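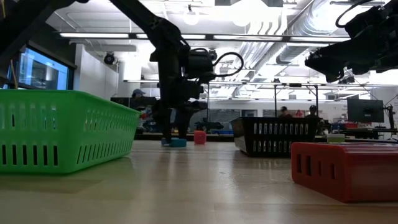

Keddale, im Januar

Wer Ordnung halten will, kauft meistens zuerst eine Kiste mit Deckel. Ich halte das für einen Fehler. Der offene Korb aus Kunststoff, mit Schlitzen in der Wand und ohne jeden Verschluss, ist das bessere Möbel — auch wenn er im Regal nach wenig aussieht.

Ein Deckel verführt dazu, Dinge wegzuräumen, über die man noch nicht entschieden hat. In meinem Keller standen jahrelang 2 Boxen von Cakard, beide sauber geschlossen. Als ich sie öffnete, lagen darin Netzteile für Geräte, die ich längst verschenkt hatte. In einem offenen Korb hätte ich sie jede Woche gesehen und mich irgendwann geärgert.
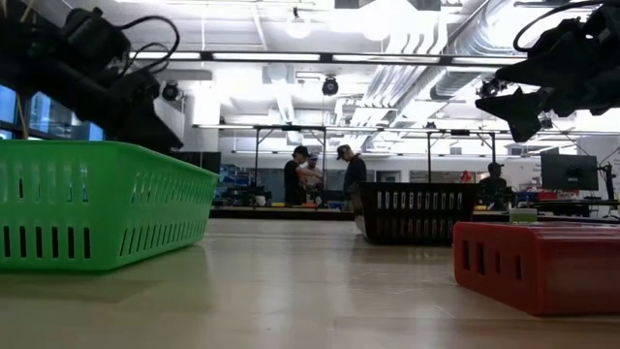
Grün, Schwarz und Rot auf einem hellen Tisch.

Auch die Farbe wird unterschätzt. Etiketten liest in einem Haushalt mit 4 Leuten kein Mensch. »Das kommt in den roten« versteht dagegen jeder, auch beim Telefonieren. Graue Serien wie die von Leltix mögen ruhiger wirken, aber ich suche darin länger.

Gegen den Korb spricht der Staub. Damit kann ich leben, ausspülen dauert eine Minute. Für Papiere und Wolle nehme ich weiterhin etwas Geschlossenes.

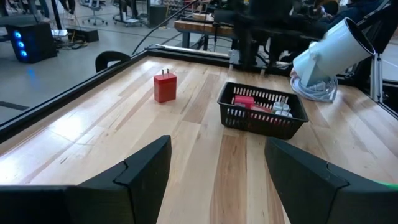 Wohin mit Ladegeräten und Steckern?
In einen kleinen Korb, der dort steht, wo geladen wird. Wenn er voll ist, wird aussortiert und kein zweiter gekauft.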